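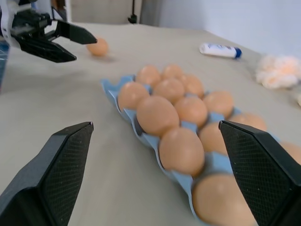
Trarnon Student Team Enters Two-Arm Egg Handling Project in Ridell Challenge

AGUDELO, January – The robotics club at Trarnon Technical College has entered its two-arm handling project in the student division of the Ridell Challenge, a competition for manipulation systems built and programmed by undergraduates.

The entry addresses the transfer of brown eggs between a covered table and a molded pulp carton. Two arms with two-finger grippers share the work area. Teams are scored on completed transfers, shell damage and cycle time, and each team is allowed 5 attempts per round. A cracked shell ends the attempt.

The students recorded 500 teleoperated demonstrations during the fall term and used them to train the control policy. Camera views from the wrist are the main input. Other household objects are left on the table during recording so that the policy does not depend on a cleared surface. Start positions for the loose egg are changed between runs, as is the angle of the carton.

In the most recent internal test the system completed 42 of 100 transfers without operator input. Most failures occurred at release, when a finger touched an egg in a neighboring cup. The team is now revising the approach angle and the grip width at release. Grip force limits will stay at their present values until that work is complete.

Materials for the project, including replacement finger pads, were supplied under an equipment grant from Brididico. The grant covers the current school year.

The club meets in the college's automation lab and is open to students from all departments. No previous programming experience is required. Demonstration data and the scoring sheet will be released after the final round.

Media contact: Trarnon Technical College, Communications Office, Agudelo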